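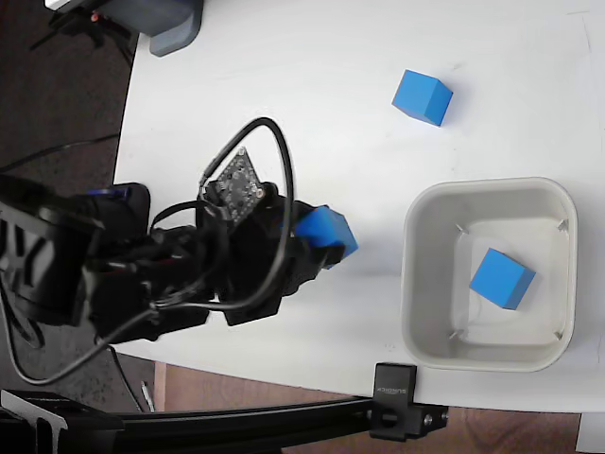 Cube transfer on the shared bench, Sunday session.

Workshop notebook, arm build, bench 2
Entry by Rangi Pryor

Purpose of this entry. The bench arm is intended to move blue cubes from an open table into a square bin under program control, and to do so repeatedly without a member standing over it. The entry records the state of the build, the results of the first long set of transfers, and the changes to be made before the next one. It replaces the notes on the whiteboard, which may now be erased.

State of the arm. The arm is assembled and holds its zero position after a restart. The controller is the Kiani board, running the firmware that was installed in April. No changes were made to the firmware for this session. The motion program is our own and is kept in the workshop repository under the name Pevberg. Members who edit it are asked to leave a line in the change log, including for edits that are later reversed. Two edits from last month had no entry, and an hour was lost in finding them.

The table is unchanged. The rail below the near edge is the reference for all measurements along the table, and the clamp under the bin is not to be loosened without a note in this book. When the clamp moves, every taught position moves with it, and the bin positions must be taught again from the beginning.

Procedure. Each transfer starts with the arm at its rest position and the fingers open. The arm moves to a point above the cube, lowers, closes, waits half a second, lifts, crosses to the bin, lowers again and opens. The cube positions are taken from the overhead estimate and corrected once at the approach point. No second correction is made. A transfer is recorded as good when the cube ends inside the bin, whatever its orientation. A transfer is recorded as failed when the cube is dropped on the table, is pushed away before the fingers close, or is released on the rim.

Results. The set consisted of 193 transfers. Of these, 32 failed. The failures were sorted by cause the same evening, while they were still fresh. Twenty-nine were pushes, in which one finger touched the cube before the other had passed its far side. Two were drops during the lift. One was a release on the rim of the bin, and the cube fell outward.

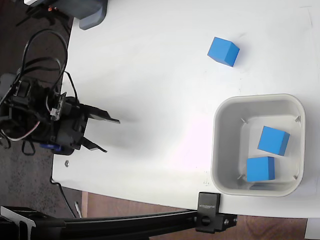

The pushes were not spread evenly over the table. They were concentrated at the far side, where the arm is nearly at full reach and the wrist arrives with a small rotation that is not present close in. Cubes placed square to the arm were picked up reliably at any distance. Cubes placed at an angle at the far side accounted for most of the pushes. The program opens the fingers to the same width in every case, and a turned cube presents its diagonal to them. The available clearance is then very small, and a slight error in wrist rotation is enough to use it up.

Three remedies were considered. The first is to open the fingers wider at the far side. This is simple, but the fingers would then come near the bin wall when a cube stands beside it. The second is to turn the wrist to match the cube before lowering. The overhead estimate already gives an angle, and the program currently discards it. The third is to restrict cube placement to the near half of the table. That would improve the figures without improving the arm and was set aside.

The second remedy has been adopted. The angle will be read, reduced to the nearest quarter turn equivalent, and passed to the wrist joint at the approach point. The limit on wrist travel is to be checked first, by hand, with the motors off.

Finger surfaces. The two drops are a separate matter. In both cases the fingers closed at the correct height and the cube slid during the lift. The closing force was the same as for the good transfers. The inner faces of the fingers were inspected after the set, and they will be cleaned before each long set from now on. A spare length of Hiltus grip tape is in the second drawer. It is not to be fitted until the angle change has been tested, so that the two effects can be told apart in the log.
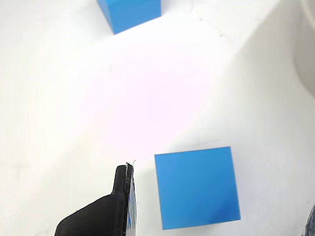

Korkov read a draft of this entry and disagreed with the order of work. In Korkov's view the tape should go on first, because a better surface would allow a lighter grip, and a lighter grip would be more forgiving when the first finger makes contact early. Korkov also asked that the waiting time after closing be raised from half a second to one second for a short trial, and offered to write that trial up separately.

The point about grip force is accepted in part. A lighter grip may well reduce the distance a cube travels after early contact. It would not remove the early contact, and early contact is the cause of nearly all of the recorded failures. The order therefore stands: angle first, then tape, then force. The longer wait can be tried at any time, provided that it is logged as its own set and the value is restored afterward.

Lighting. The overhead lamp leaves a bright patch on the table, and the position estimate is less steady for cubes placed within it. The error was small enough that no failure in this set could be assigned to it with confidence. Even so, the estimate should be compared with the lamp on and off, using a cube at a fixed position, before any further tuning of the approach point. A sheet of diffusing material may be fixed under the lamp if the comparison supports it.
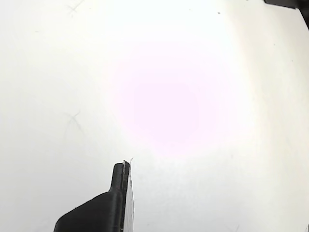

For that comparison the arm is to be held still and only the lamp switched. Fifty readings in each condition will be sufficient. The readings should be saved with the raw values and not only the averages, as the spread is of more interest here than the mean.

Cables. The loop at the wrist has enough slack for the present range of motion. When the wrist begins to turn with the cube, the loop will move more than it does now, and it should be watched closely during the first slow run. If it tightens at either limit, the run is to be stopped and the cable rerouted before any further motion. The first run with the angle change will be made at one quarter speed with a hand at the stop switch.

Items open at the end of the session:

Read the angle from the overhead estimate and pass it to the wrist. Pryor.
Check wrist travel by hand with the motors off. Pryor, before the above.
One-second wait trial, short set, logged separately. Korkov.
Lamp comparison, fixed cube, raw values saved. Open to any member.
Clean the inner finger faces before each long set. Whoever starts the set.

The log of the full set is stored with the program. The bench was shut down at 9:40 in the evening with the arm at rest and the supply switched off at the wall.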